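## 4. Washing plush and small soft toys (Parkell 700, front loader)

Read section 3 first if the machine is new. Detergent drawer has to be rinsed once before any of this.

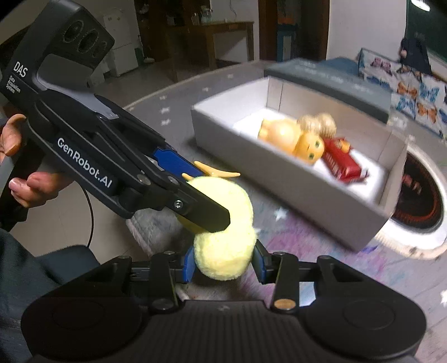

Jarosław Nowakowski wrote back on the first draft that the Delicate program is too long for anything stuffed, and that he gets better results on Hand Wash with the spin turned down. Fair. Steps below now use Hand Wash. Delicate still works if yours is an older Parkell without the separate spin button.

### 4.1 Before you start

1. Find the care label. Usually in a side seam or under a foot. No label, treat as hand wash only.
2. Squeeze the toy all over. Feel for a hard lump, battery box, squeaker, beads.
3. Check seams and eyes. Loose eye = sew it first, wash after.
4. Brush out crumbs and hair. Soft brush, dry.
5. Test for color. Damp white cloth, press on a hidden spot, one minute. Color on the cloth means wash it alone, cold.

> **Caution:** Nothing with a battery box or a wired voice unit goes in the drum. Surface clean only, see 4.4.

> **Caution:** Toys filled with beans, grain or foam crumb, same thing. Seam opens, filter clogs, pump stops.

### 4.2 Loading

1. Put each toy in its own mesh bag. Zipper closed, zipper tab tucked in. A knotted pillowcase is fine if you have no bag.
2. Add two old towels, light colored. Balances the drum.
3. No more than 3 toys per load, whatever the size.
4. Liquid detergent only. Half the normal dose. Powder stays in the pile and you will be brushing it out for days.
5. No softener. It flattens long pile.

Note: the Viltmont mesh bags have a metal zipper pull. Turn the bag so the pull sits inside, otherwise it ticks on the door glass the whole cycle.

### 4.3 Running the cycle

1. Turn dial to **Hand Wash**.
2. Press **Temp** until the display shows cold (snowflake).
3. Press **Spin** until it shows the lowest setting above zero. Do not pick No Spin, the filling holds to much water.
4. Press **Start**. Display shows 39 minutes. It may add time if the drum is out of balance.
5. At the end wait for the door click. Don't pull the handle early.
6. Take the toys out right away. Reshape by hand, ears and feet first.

If the display shows **E3**, load is uneven. Open, move the towels to the other side, restart from step 4. Still E3, add another towel.

### 4.4 Surface cleaning (no drum)

- Bowl of cool water, a few drops of detergent, whisk to foam.
- Foam only on the cloth, not the water.
- Wipe with the pile, then agianst it, then with it again.
- Second cloth, plain water, wrung out hard.
- Keep well away from the battery door.

### 4.5 Drying

1. Roll in a dry towel, press, don't wring.
2. Lay flat on a rack, turn every few hours. Overnight is normal, thick ones longer.
3. Hair dryer OK on cool, moving, an arm's length off.
4. Brush the pile once it's nearly dry.

> **Caution:** No tumble dryer. Long synthetic pile melts at the tips and goes scratchy, no fix for that.

Musty smell next day means the middle is still damp. Back on the rack near a fan. Don't store it in a plastic box till it's gone.

### 4.6 After the wash

- Wipe the door seal, fluff collects in the bottom fold.
- Clean the filter, see section 7. Do this every time with plush, not monthly.
- Leave the door open an hour.

Replacement bags and filter caps: Trorcombe parts list, page 3. The Brzozowska caps fit too but the thread is stiff, turn slowly.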